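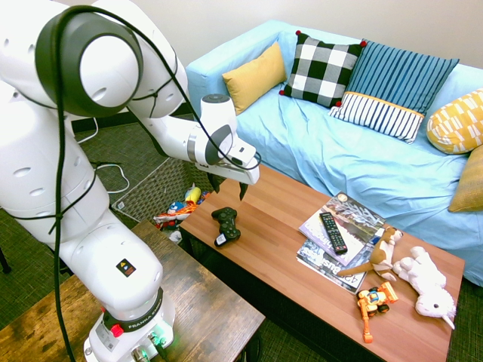
Ring marks and dull patches on a communal coffee table: what is permitted under a furnished tenancy?

Grudley Residents' Help Exchange > Furnishings and Inventory

Posted by LaltitzCourt_Flat on August 8, 2020

I rent a furnished flat at Laltitz Court, and the inventory signed in April lists a coffee table in "good, clean condition". The top has since developed two pale rings and a dull patch near one corner. The agreement states that tenants must return furniture in the condition received, fair wear excepted, but does not say whether a tenant may treat marks without consent. The agent, Breltach Lettings, has referred me to the agreement. I should be grateful for advice on whether I may attempt the work myself, and by what method. I do not know whether the finish is wax, oil or lacquer.

Posted by Inventory_Desk_Retired

The first step is to establish the position in writing. Cleaning is ordinarily a tenant's duty. Refinishing is an alteration to the landlord's property and should not be undertaken without written consent. Treating a pale ring with a mild product falls between the two, and it is prudent to notify the agent beforehand and to keep a copy of the message.

As to the finish, please test the underside or another place that is not seen. Put a single drop of water on the surface. If it sinks in and darkens the wood, the finish is likely to be oil, or there is none remaining. If it sits as a bead, wax or lacquer is more probable. A cotton bud moistened with white spirit will lift a little wax, and will generally leave lacquer unaffected.

Pale rings usually lie in the finish and not in the wood itself. Dark rings have gone deeper and are best left to a restorer. For a pale ring the following order is suggested:

1. Leave the table uncovered for 2 days in a dry room, away from radiators.
2. Rub the mark gently with a soft cloth and a small quantity of furniture wax, following the grain.
3. Wait 60 minutes and buff with a clean cloth.
4. Stop if any colour appears on the cloth.
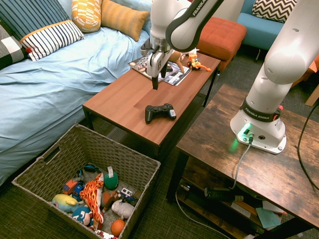
Prevention deserves equal attention, and most inventories would be settled more easily if it were given. Hot cups should stand on coasters, and spills should be wiped at once. Items left lying for months cause more trouble than is commonly supposed. A small stack of glossy magazines on a smooth reddish-brown top, for instance, shields the wood from daylight, so that a paler or darker rectangle may remain when the stack is finally lifted. Printed covers may also stick to a waxed surface in warm weather. Move such items weekly and dust beneath them.

Posted by Ngubane_Road_Tenant

I used mayonnaise on mine and it worked. Left it on overnight. It did smell.

Posted by Polish_And_Patience

I would not recommend the previous suggestion where a deposit is at stake, as oil of any kind may darken bare wood. I would add that the dull patch is a separate matter from the rings. It is often caused by spray polish building up over time, and a barely damp cloth followed by a dry one may be sufficient.

Please also photograph the table in daylight before commencing. My own deposit of £427 was returned in full on the strength of dated photographs, although the dispute took 90 days to resolve.

Related topics
Who is responsible for loose table legs?
Removing candle wax from a rented carpet
Fair wear and tear: sofas and armchairs
Requesting an amended inventory

This site uses cookies to remember your settings. By continuing to browse you accept our cookie notice.

Contact the moderators | © Grudley Residents' Help Exchange | Back to top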